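How Engineers Compare Robot Hands

A robot arm cannot pick anything up by itself. It needs a tool at the end of the arm. When that tool is made for holding things, it is called a gripper. Most grippers have two or more fingers that open and close.

There are many kinds of gripper. Some have hard metal fingers. Some have soft rubber ones that bend around an object. Others have no fingers at all and use suction, like the rubber cup that sticks a hook to a bathroom tile. To find out which gripper does a job best, engineers test them side by side. This page explains how a test of that kind is run.

What is being tested?

The job is called bin picking. Mixed objects are placed in a bin, and the robot has to take them out one at a time. People do this easily. When you reach into a toy box, your eyes find the toy, your fingers feel it, and your hand changes shape to fit. A robot has to be given each of those skills.

At the Brunwood test shop, engineer Sudheer Unnithan compares two grippers. The Meltix has stiff fingers and closes quickly. The Wolmont closes slowly and can feel how hard it is pressing. Each gripper gets 47 tries at the same job.

Why the objects are different

If every object were a cube, the test would be easy and would not tell the engineers much. A good test set has shapes that cause different problems.

Long objects can tip or swing if they are held near one end.

Round objects can roll away when a finger touches them.

Small blocks are simple to hold but hard to reach in a corner.

Objects with wavy or bumpy edges give the fingers fewer flat places to press on.

The walls of the bin are a problem too. A gripper needs space on both sides of an object. If the object is against a wall, one finger has to fit into the gap, and the arm must not hit the metal.

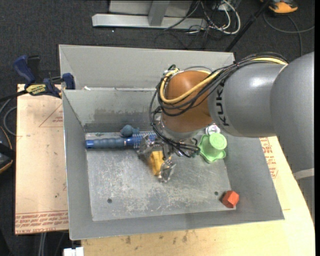

Parts of the test bench

The arm: The one at Brunwood is gray, with the name KUKA on it. It has several joints, and each joint turns in its own direction. Working together, they let the arm reach down into the bin at different angles.

The cables: Wires carry power and signals. Cables on a moving arm must have enough slack to bend, so they often hang in loops. If they are too tight, they can pull loose. If they are too long, they can catch on things.

The bin: Its sides slope outward toward the rim, which leaves more room for the arm at the top than at the bottom. A clamp grips the left rim. If a bin slides during a test, the robot's stored position for it is wrong.

The controller: This is the computer that tells each joint how far to turn and tells the fingers when to close.

Keeping the test fair

A fair test changes one thing at a time. When the gripper is changed, the arm, the bin, the objects and the controller program stay the same. The starting positions are written down so that both grippers face the same layouts.

A try counts as a success only if the object is lifted out and held for three seconds. If it drops early, the try is a miss. If the gripper picks up two objects together, that is also a miss - the job is to take one.

Reading the results

In the July test, the Meltix had 24 successes and the Wolmont had 43. The Wolmont did better by 19. It was also slower on every try, and a factory with light, simple parts might still choose the faster gripper.

The engineers also sort the misses by cause. A finger may hit the wall, an object may slip, or the camera may give the wrong position. The last kind is not the gripper's fault, and it goes on a separate list for the person who looks after the camera.

Words to know

Gripper: a tool on a robot arm that holds objects.

Joint: a place where the arm can turn or bend.

Slack: extra length in a cable that lets it move.

Controller: the computer that runs the arm.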